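플랜빌(Flanville) 흰색 책상 다섯 달 사용기

책상 하나 바꿨다고 글까지 쓰게 될 줄은 몰랐는데, 주변에서 하도 물어봐서 한 번에 정리해 둡니다. 결론부터 말하면 아주 만족하고 있고요, 단점도 있습니다. 단점은 뒤에 몰아서 썼으니 바쁘신 분은 아래로 쭉 내리셔도 됩니다.

원래 쓰던 건 길몬트(Gilmont)의 짙은 갈색 책상이었어요. 튼튼하긴 한데 폭이 좁아서 모니터 하나 놓고 노트북 펼치면 끝이었습니다. 마우스 움직일 자리가 없어서 키보드를 무릎에 올리고 일한 적도 있어요. 지금 생각하면 왜 그러고 살았는지... 그러다 5월에 방을 한번 뒤집으면서 큰맘 먹고 플랜빌로 넘어왔습니다.

고를 때 후보가 두 개 더 있었는데, 마스리(Masri) 제품은 상판에 곡선이 들어가 있어서 예쁘지만 벽에 붙이기가 애매했고, 클루마우(Clumau)는 서랍이 상판 바로 밑에 달려 있어서 의자 팔걸이가 걸리더라고요. 저는 서랍보다 다리 공간이 중요한 사람이라 서랍 없는 플랜빌로 갔습니다. 플랜빌은 정말 아무것도 없어요. 판이랑 다리. 그게 다입니다. 근데 저는 그게 너무 좋았어요!

조립

화요일 저녁에 박스를 뜯었습니다. 설명서에는 두 명이 조립하라고 되어 있고, 저는 혼자 하다가 상판을 뒤집는 대목에서 포기하고 옆집 사는 조르주 나자르(Georges Najjar) 씨를 불렀습니다. 둘이 하니까 금방이더군요. 다리 네 개를 끼우고 가로대를 조이면 되는데, 볼트를 처음부터 끝까지 꽉 조이지 말고 전부 헐겁게 끼운 다음 마지막에 한꺼번에 조이세요. 저는 하나씩 꽉꽉 조이다가 마지막 구멍이 안 맞아서 다시 다 풀었습니다. 같이 들어 있는 육각 렌치는 손잡이가 짧아서 손바닥이 좀 아파요. 집에 긴 렌치 있으면 꼭 그걸 쓰시길.

상판 넓이

이 책상의 제일 큰 장점은 역시 넓이입니다. 받은 날은 너무 커 보여서 살짝 겁을 먹었는데, 물건이 하나씩 올라가기 시작하니까 그런 걱정은 싹 사라졌어요. 넓은 책상은 채워지게 되어 있나 봅니다. 큰 검은색 모니터를 올려도 앞뒤로 자리가 남고, 키보드를 비스듬히 밀어 놓으면 책상 앞쪽에서 짐 정리도 할 수 있어요. 저는 원래 가방이나 옷 같은 건 침대 위에서 정리했거든요. 이제는 책상에서 다 합니다. 허리를 덜 굽히니까 훨씬 편해요.
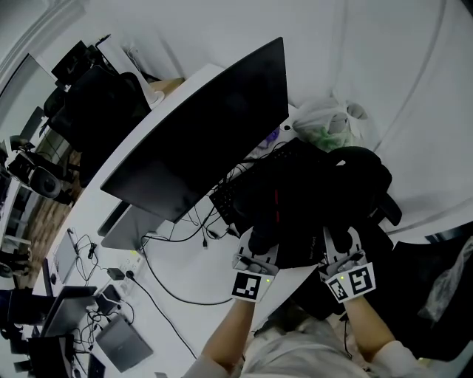

노트북도 마찬가지입니다. 일할 때 쓰는 것, 예전 자료가 들어 있는 것, 가끔 켜 보는 것까지 세 대를 다 책상에 두고 지냅니다. 한 대는 세워 두고 한 대는 닫아 두고 나머지만 열어 쓰는 식이에요. 전에는 노트북을 바꿔 쓸 때마다 가방에서 꺼내고 다시 넣고 했는데 그 과정이 통째로 없어졌습니다. 이게 별것 아닌 것 같아도 매일 반복하던 일이라 체감이 정말 커요.

흰색 상판

흰색이라 때 타지 않냐는 질문을 제일 많이 받았습니다. 탑니다. 근데 잘 닦여요. 커피 자국은 젖은 행주로 한 번, 볼펜 자국은 지우개로 살살 문지르면 웬만큼 지워집니다. 저는 오히려 흰색이라 먼지가 덜 보여서 좋았어요. 예전 짙은 색 책상은 닦고 돌아서면 하얗게 먼지가 앉아 있어서 스트레스였거든요. 검은 물건을 올려놓으면 눈에 확 띄는 것도 의외의 장점입니다. 어댑터나 검은 충전선 찾느라 헤매는 시간이 확실히 줄었어요. 방도 한결 환해졌고, 저녁에 스탠드 하나만 켜도 책상 위가 꽤 밝습니다.

표면은 무광에 가까워서 조명이 눈부시게 반사되지 않습니다. 손목을 올렸을 때 차갑지 않은 것도 마음에 들고요. 다만 여름에는 팔이 조금 달라붙는 느낌이 있었습니다.

흔들림

타자를 세게 치는 편이라 흔들림을 많이 걱정했는데 괜찮습니다. 모니터가 살짝 떨리는 정도? 그것도 제가 일부러 쾅쾅 쳤을 때 얘기고 평소에는 못 느껴요. 한 달쯤 지났을 때 볼트를 한 번 더 조여 줬고 그 뒤로는 손댄 적이 없습니다.

아쉬운 점

제일 아쉬운 건 전선입니다. 상판에 구멍도 없고 밑에 선반도 없어요. 그래서 선이 전부 책상 위로 나와 있습니다. 저처럼 기기가 많은 사람은 금세 엉켜요. 멀티탭도 둘 데가 없어서 그냥 상판 위에 올려놓고 씁니다. 꽂고 빼기는 편한데 보기에는 영 별로죠. 클루마우에서 나온 책상 밑 전선 받침을 따로 사서 달까 고민 중인데, 상판에 나사를 박아야 해서 아직 망설이고 있어요. 혹시 나사 없이 집게로 무는 방식 써 보신 분 계시면 댓글로 알려 주세요!

그리고 모서리. 조금만 더 둥글게 깎아 줬으면 좋았을 텐데, 지나가다가 허벅지를 두 번이나 박았습니다. 방이 좁으신 분은 의자 빼는 공간까지 꼭 재 보고 사세요. 저는 상판 크기만 재고 의자는 생각을 안 해서, 결국 책장을 반대편 벽으로 옮겼습니다.

마지막으로 배송. 주문하고 도착까지 11일 걸렸습니다. 급하신 분들은 감안하셔야 할 것 같아요. 박스가 꽤 무거우니 엘리베이터 없는 집이면 옮겨 줄 사람도 미리 구해 두시고요.

이런 분께 추천해요

모니터랑 노트북을 같이 쓰는데 책상 위에서 다른 일도 벌이고 싶은 분. 서랍이 없어도 상관없는 분. 반대로 책상 위가 늘 깔끔해야 마음이 편한 분이라면 전선 정리 구멍이 있는 제품을 먼저 알아보시는 게 좋겠습니다. 저는 좀 어질러져 있어도 손 닿는 데 다 있는 게 좋은 쪽이라 대만족이에요.

별점은 다섯 개 만점에 네 개 반. 반 개는 전선 때문에 뺐습니다. 전선 받침을 달게 되면 그때 후기 덧붙일게요.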